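Budgeting for the grippers (or, how I spent my long weekend in a spreadsheet)

I promised in April that I'd write up how we went about buying our gear, and then of course I put it off, because writing about budgets is only slightly more fun than doing them. But I've had a few emails from people at other small labs and workshops asking what we spent and what we'd leave out, so I've made a big pot of tea and I'm going to get it all down in one go. Apologies in advance for the length. My favourite kind of blog post is the kind where somebody tells you what they paid for the cables, and this is going to be one of those.

For anyone new, I look after the equipment side of a little manipulation project at Mivdale. We collect demonstrations of ordinary tabletop jobs with hand-held grippers, the sort with two fingers and a camera on top that a person carries about and works by hand, and then we try to get an arm to do the same jobs. We have one arm. It's a Stelmakh, it came to us second-hand, and I love it the way you love an old ute. The arm was already paid for before I came on board, so this year's planning was all about the hand-held side, plus everything that hangs off it.

The first thing I did was the wrong thing, which was to make a list of everything I'd like to own. Don't do this! Or do it, enjoy it, and then put it in a drawer. My list had a second arm on it, and a motion capture setup, and a very handsome adjustable lighting rig that I still think about. I priced it all up one evening and then went for a long walk around the block.

What worked much better was starting from the jobs. I wrote down the tasks we wanted to have recorded by the end of the year (picking up crockery, moving it about, stacking it, putting it away, some folding if we got that far) and beside each one I wrote what we'd need in the room for a person to do it over and over without stopping to fix something. That last bit changed the whole shape of the budget. The money stopped piling up under "robot" and started spreading out into fingers, pads, batteries, memory cards, a decent table, and things to pick up.

So, grippers. We'd been getting by with a single hand-held unit on loan, and I put in for 3. My reasoning was two people recording while the third unit is on the bench being cleaned, recalibrated or sworn at. There was a fair bit of to and fro over whether 2 would be enough, and on paper it would. In my experience a unit on the bench tends to stay on the bench until someone has a free afternoon, and free afternoons are not a thing I can order from a supplier. I held my ground and I'm glad.

We had quotes from two places. Skedville sell a finished unit, all assembled and tested, with a nice hard case and a warranty. Imbridge sell you the parts in a box along with a very long PDF. The finished unit cost a good deal more, as you'd expect, and I went back and forth on it for the better part of a fortnight. In the end we went with the kits, and I spent more evenings than I'd like with a hex key in my hand. Would I do it again? I think so. Putting them together means I know where every screw is, and when a finger works loose I can have it sorted before the kettle's boiled. But if you don't have somebody who enjoys that sort of thing, please cost their time properly before you decide the kit is the cheap option. I didn't write my evenings into the budget anywhere, and I should have.

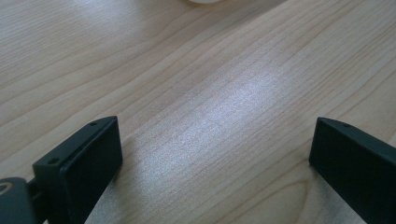

Fingers and pads need their own line, and a bigger one than you think. I'd lumped them in with the grippers on the first draft, as though you buy a gripper once and the ends of it last forever. They don't. The pads are the part that touches everything, all day, and they get grubby and lose their bite, and after a while you notice that the same mug is slipping in a way it didn't before. By then you've got a pile of recordings made with tired pads and you're wondering whether to keep them. I now budget for pads as I would for printer ink. A spare pair of fingers for each unit lives in a labelled tub, and there's a second tub that says "used but all right", which I'm told is a very me thing to have.

If you print your own fingers, as we do for the arm, put the filament in and also put in the failed prints. I keep a tally and it's humbling.

Now, the table and the room. I nearly left these out altogether on the grounds that we had a room and it had a table in it. But the surface you work on is in every recording you make, and so is whatever the light is doing to it. A smooth tabletop near a window will throw glare back at the camera, and the glare moves about through the day. There are two schools of thought on this. One says control everything, buy blinds and panels, make every recording match. The other says leave it be, because the kitchen the robot ends up in will have a window as well. I lean toward the second, partly on principle and partly because blinds for our windows were quoted at an eye-watering figure. What I did instead was set aside $500 for a mixed bag of surfaces and lighting: a couple of secondhand tables, some cloths and mats, two lamps that can be shifted around. It's the best value line in the whole budget. Op shops are your friend here, and so is the kerb the night before hard rubbish collection.

The same goes for objects. Please don't buy a fancy standard set of test objects as your only set. By all means get one if you need to compare your results with other people's, but most of what we record is plain household stuff, bowls and cups and so on, and you want lots of it, in different sizes, and you want to be relaxed about chipping it. I had this under "miscellaneous" and was asked, very politely, what was miscellaneous about four boxes of crockery. It has its own line now.

Storage, oh dear. This was my one real howler. I worked out how much space a recording takes up, multiplied it by the number of recordings we were planning on, and bought drives to suit. Our target for the year is 2,000 demonstrations, so it looked like a tidy sum with a tidy answer. What I'd forgotten is that you don't keep one copy. You keep the raw files, and the processed files, and a backup of the raw files somewhere that isn't the same cupboard, and then someone reprocesses the lot with different settings and wants to keep both. Whatever number you come up with, have a good hard look at how many copies of it you'll be living with. I had to go back and ask for more money only a couple of months in, which is never a lovely conversation, though everyone was kind about it.

Memory cards and batteries belong in the same breath. Buy more than you need of both and buy them all at the same time, so they're the same model. Mixed batteries drove me up the wall. You'd have one that wouldn't seat properly, and one that claimed to be full and then gave up partway through a session, and no way of telling which was which until I went round with a paint pen.

A few smaller things I'd slip into any budget of this kind, in no order. Wrist supports, or at the very least a proper roster, because a hand-held gripper gets heavy over an afternoon and your people are the one thing you can't get spares of. Shipping and customs, which came to more than the fingers did on one order. A trolley. Microfibre cloths for lenses. A calibration board printed onto something stiff, done properly at a print shop, instead of the sheet of paper I'd stuck to a bit of cardboard and was inexplicably proud of.

And leave some money unspent. I asked for a contingency line and fully expected it to be struck out, and it wasn't, and it paid for the extra drives and a replacement camera cable and most of the trolley. If yours does get struck out, pad the consumables a little and keep a straight face.

Next up I need to plan for the arm's servicing, which I've been dodging. The old Stelmakh has developed a click in one of the joints, and I've had one quote that I'm choosing to believe was a typo. If any of you run the same model and have found somebody good who'll come out and look at it, the comments are open and I'd be very grateful.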